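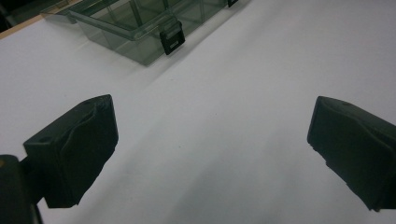 Rules for the Sorting Bench: What We Keep and What We Have Dropped

Posted 25 Jan 2021 in Working Practice

The written rules for hand-held gripper work at Olevix were revised this winter. The previous set dated from October and had grown by additions until it was longer than most operators were willing to read. The new set fits on two sides of paper. Several readers of this blog have asked to see it, and I set out the main points below together with my own comments. The views are mine and should not be taken as company policy.

The rules apply to sessions in which an operator works with a gripper in each hand and the motion is recorded for later use in training a robot arm. They do not apply to the arm itself, which has its own safety file.

1. The work surface

The board is to be wiped before each session and cleared of everything that does not belong to the task. Pens, cups and phones are kept off the table. Items that do belong to the task are laid out within easy reach of both hands, and no item may hang over the edge of the board.

Small packets are to be placed with the printed side up. Under the October rules this was left to the operator. Kragh, who supply our task lists, asked for it to be fixed, and I believe they were right. Glare on glossy plastic remains a problem, and the rule now allows a packet to be turned to any angle that suits the operator.
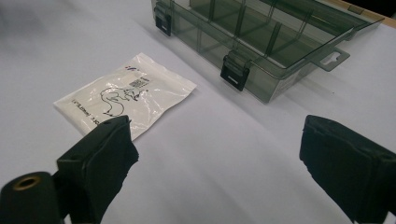

Packet laid label side up, with the organizer box closed and latched.

2. Containers

An organizer box is either open or closed at the start of a recording. A lid that is resting on its latches without being fastened counts as neither, and the session must not begin. The operator is to check each latch by touch before picking up the grippers.

Any packet stored in a box must lie below the level of the lid. Folded paper should be pressed flat by hand first. Handwritten notes may stay with the parts they refer to, provided that they contain no personal names. This last point was added at the request of Barel, our partner on the project, and it has caused more discussion than any other line in the document. My own preference would be for printed labels only.

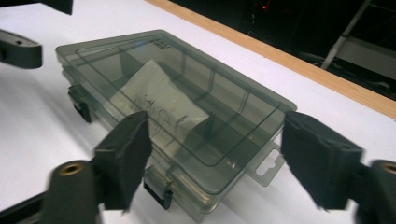

A folded paper packet inside the closed box. The pen marks cannot be read through the lid.

3. The grippers

Foam pads are to be inspected at the start of every shift. Fraying at the edges is acceptable. A pad that has come loose at a corner, or that has hardened, is to be replaced, and the replacement entered in the log. The earlier rule called for new pads after 300 recordings regardless of condition. We found that it led to good pads being thrown away while bad ones were kept until the number came up, and it has been withdrawn.

Operators must not force the fingers past their stops, and must not use the fingertips to pry at a latch.

4. Hands, sleeves and cables

Both cables are to run back toward the operator, clear of the fingers. They may leave the board at the near edge or at the side, but they may not cross one another on the work surface. Long sleeves are permitted if they are close fitting at the wrist. Thin bracelets are permitted as well; loose chains are not. I am aware that other sites forbid all jewelry, and Grakus, whose guide we used as a starting point, does so without exception.

The frame around the table is not to be leaned on, and the hazard tape on it is to be renewed when the stripes wear through.
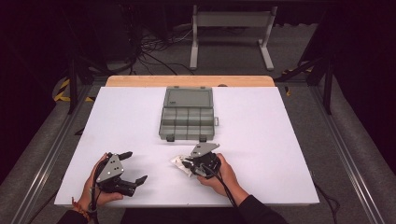 Two-handed work at the board, with the box open and a clear bag at the right-hand gripper.

5. Records

A recording that breaks a rule is marked and kept. It is never deleted by the operator. Of the 3975 recordings made under the October rules, 1697 have so far been checked against the new text, and nearly all of the marks concern latches or cables. The remainder will be checked as time allows.

Comments on the draft were accepted from anyone who had worked at the bench, and most of them concerned wording. "Should" has been replaced by "must" wherever a reviewer is expected to act on the rule. The section on lighting is still under review and has been left out of the current version. Readers who use a similar bench are welcome to write to me through the contact page, particularly if they have found a workable rule for clear plastic bags.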